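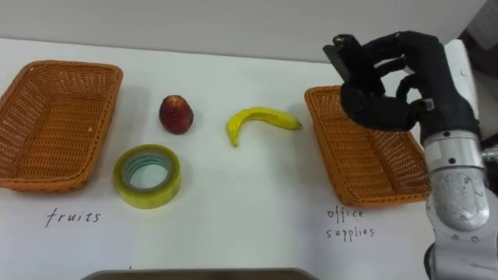 Valtmont Bench Polariscope, Model 42

Urbonaitė Instruments, Olham

The Valtmont is an upright polariscope for testing transparent and translucent gemstones, loose or in open-backed settings. It has been in the Urbonaitė catalogue since 1974. The current version keeps the original column and stage and replaces the filament lamp with an LED source.

Description

Two polarising filters are mounted one above the other on a steel column. The lower filter (polariser) is fixed over the light source. The upper filter (analyser) turns in a knurled ring and clicks into place in the crossed position, where the field is dark. Between them is a rotating glass stage, 42 mm across, on which the stone is placed table down or on its side.

The analyser arm slides on the column and locks with a thumbscrew. There is enough height under it for most rings to be held in tweezers with the shank clear of the stage. Closed-back settings cannot be tested, as no light passes through them.

Reading the result

Set the analyser to the dark position and turn the stone through a full circle.

Stone stays dark throughout: singly refractive. Typical of spinel, diamond, most garnets and glass.
Stone goes light and dark four times: doubly refractive. Typical of corundum, quartz, topaz, tourmaline and beryl.
Stone stays light throughout: aggregate. Typical of chalcedony and jade.
Snake-like bands or patchy shadows that move across the stone: possible anomalous double refraction. Common in paste, garnet and synthetic spinel. Confirm by turning the stone to its brightest position and then turning the analyser to the light position. A stone that becomes clearly brighter is probably singly refractive. One that stays the same or darkens is probably doubly refractive.

A doubly refractive stone viewed along an optic axis will not blink in the usual way. Always test in at least three directions before recording a stone as singly refractive. Red stones need particular care, and a dichroscope or refractometer reading should be taken as well.

Heavily included stones scatter light and can look like aggregates. Very dark stones may show nothing useful. Small faceted stones of high refractive index can also mislead, because light is reflected inside the stone before it reaches the analyser - immersion in water or a suitable liquid reduces this. A shallow glass cell for the purpose is sold separately. 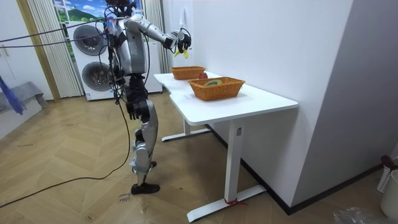 Conoscope

A strain-free glass sphere on a swing-out arm is supplied as standard. With the stone held so that interference colours are visible, the sphere is brought over the area of strongest colour and the figure is read through the analyser. A cross with rings indicates a uniaxial stone. One or two curved brushes indicate a biaxial stone. Untwinned quartz usually shows a cross with an open, coloured centre.

Finding the figure takes practice. We suggest starting with a piece of rock crystal of known orientation, or a polished sphere, which can be turned in the fingers until the figure appears.

Light source

White LED behind an opal diffuser. The output has 2 levels, selected at the switch on the base. The low setting suits pale stones. The high setting is intended for deeply coloured material and for conoscope work. The LED module is a sealed unit and is replaced from below by removing the base plate.

Power is from the supplied mains adaptor. The earlier battery base is no longer made, and the Model 42 head does not fit it.

Care

Clean the stage with a soft cloth and a little washing-up liquid in water. Do not use acetone, alcohol or refractometer fluid on the filters, which are laminated and will cloud at the edges. If liquid is spilt from an immersion cell, switch off at the wall and lift the stage out before wiping. The analyser ring should not be oiled.

Filters fade slowly if left in sunlight. Use the cover.

Supplied with

Conoscope sphere on arm
Stone tweezers, medium tip
Mains adaptor (UK plug)
Dust cover
Printed instructions

Options

Immersion cell, glass
Replacement stage glass
Spare LED module
Oltenora carry case, fitted - also takes the Oltenora hand dichroscope

Guarantee and servicing

The instrument is guaranteed for 2 years against faults in materials and assembly. Scratched filters and chipped stage glass are not covered. Older Valtmonts can be returned to Olham for new filters, but the filament lamp version cannot be converted to LED. Please quote the serial number stamped under the base when ordering parts.

Trade counter closed Wednesday.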